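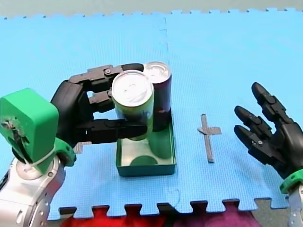 2/ The plan, such as it is

Okay so where was I. Giving up soda for January. Yes I know, everybody is giving up something, my sister gave up bread and is already impossible to be around. But I've had a can with lunch and a can with dinner since college and I wanted to find out if I could still fall asleep before midnight like a regular person.

3/ Rules I wrote on the back of an envelope: no soda, no diet soda, no "it's basically juice." Seltzer is fine. Coffee is fine, because I'm not a monster and I have to work with people.

4/ Day one was easy!! I was so smug. I drank a giant glass of water with a lemon slice in it like someone in a magazine.

5/ Day two I had a headache that started behind my left eye and moved in with all its furniture. I took a nap at 4 in the afternoon on top of the laundry. Woke up mad at the laundry.

6/ A bunch of you told me to try bitters and seltzer, which, ok, you were right. A few dashes, lots of ice, a squeeze of orange. It scratches the exact itch, that little bite in the back of your throat. (Most bitters have alcohol in them so if you're doing the dry thing too, check the label.) 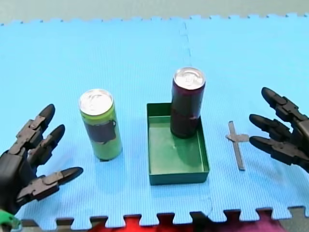

7/ The other thing I figured out is that half of what I wanted was the can. The cold, the crack when you open it, having something to hold on a phone call. Seltzer from a big bottle just doesn't do it for me, it's flat by the time I find my glasses. So cans it is, and my recycling bin looks exactly the same as it did in November.

8/ Recipe time, since three people messaged me about the ginger one. Peel a fat piece of ginger, slice it thin, simmer it in a cup of water with half a cup of sugar until the kitchen smells great and your nose runs a little. Let it sit till it's cool, then strain it into a jar. Two spoonfuls in a tall glass, lime, seltzer on top. Keeps in the fridge for a week, maybe more, mine has never lasted long enough to tell.

9/ Yes there's sugar in it. I'm giving up soda, I never said I was giving up joy. And you control how much goes in! My first glass was way too sweet and now I'm down to one spoonful and it still tastes like a treat.

10/ My friend Annunziata Galli makes hers with honey and a few black peppercorns and says mine is for children. Hers is very good. Please don't tell her.

11/ Things that did not work: apple cider vinegar in seltzer (salad), frozen grapes as ice cubes (cute, does nothing), cucumber (I forgot I don't like cucumber).

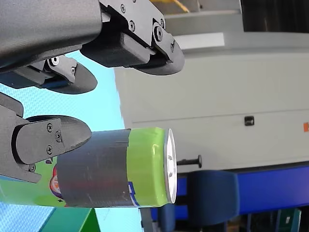

12/ Sleep report, for the ones who asked. I was out by 11 three nights in a row, which hasn't happened in years. Last night I was up till 1 but that was my own fault, I started a mystery and had to know about the gardener.

13/ Hardest moment so far was pizza on Saturday. Pizza and seltzer is just sad, I'm sorry. I ended up making iced tea, really strong, with a ton of lemon, and that got me through four slices.

14/ If anybody has a good grapefruit syrup please send it my way. I tried one with the peel left in and it was so bitter my whole face folded up. Do you zest it first? Do you leave the white part out completely? I have 5 grapefruits sitting on the counter and they're not getting any younger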